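The long wait for marmalade fruit

Barry Stockdale planted his first orange tree in a dustbin. He had drilled holes in the bottom, filled it with bark and grit, and stood it against the south wall of his house in Wandale, where the snow can lie until April. The tree died in its second winter. He bought another, and that one is still alive.

"I watered the first one to death," he says. "It was cold and dark and I kept on watering it. You can't do that with citrus."

Growing oranges in Britain is an old habit. Large houses had orangeries from the seventeenth century onwards, heated with stoves and tended by staff who wheeled the trees out in early summer and back again before the frosts. What has changed is who does it. The people I met while writing this piece keep their trees in porches, lean-tos and spare bedrooms, and most of them learned by losing a few.

Stockdale now runs the Wandale Citrus Circle, which has 99 members and a waiting list for its cuttings. The members swap plants, share the cost of feed and argue about pots. Clay breathes but is heavy to move. Plastic is light but holds the wet. The circle has never settled the matter, and its newsletter carries a letter on the subject in most issues.

Cempaka Manurung takes a different view of the whole business. She runs Benavides, a small nursery with two glasshouses on the edge of the town, and she thinks people worry too much about the cold and too little about the light. A Seville orange will put up with a touch of frost if it is dry at the root. A dark corner next to a radiator will strip its leaves by Christmas.

"They bring me a bare stick and ask what they should feed it," she says. "I tell them to move it to the window and leave it alone."

Her nursery sold 473 citrus plants last year and 610 this year, with the spring lockdown bringing in customers who had never grown anything before. Lemons are still the best seller. Oranges come second, and she tries to steer beginners towards the calamondin, a small, sour fruit that crops in a pot without much fuss.
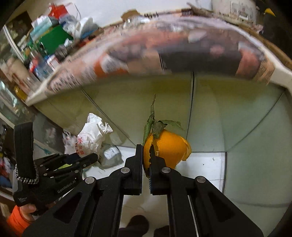
Sweet oranges need more patience. The fruit sets in early summer, and half of it drops off before it is bigger than a pea, which alarms new growers but does no harm. What is left swells through the autumn and starts to colour in November. Colour is a poor guide to ripeness, and Manurung picks one and tastes it before she touches the rest. Fruit left on the branch will keep for weeks. She cuts the stalk with secateurs, as pulling can tear the skin and a torn orange soon goes mouldy.

Stockdale's tree gave him enough for four jars of marmalade last winter. He uses his mother's recipe, with the peel cut thick and a spoonful of black treacle added near the end. One jar went to his neighbour, who had lent him the dustbin.

He has fleece ready for the cold nights and has cut the watering back to once a fortnight. The tree will go outside again in late May.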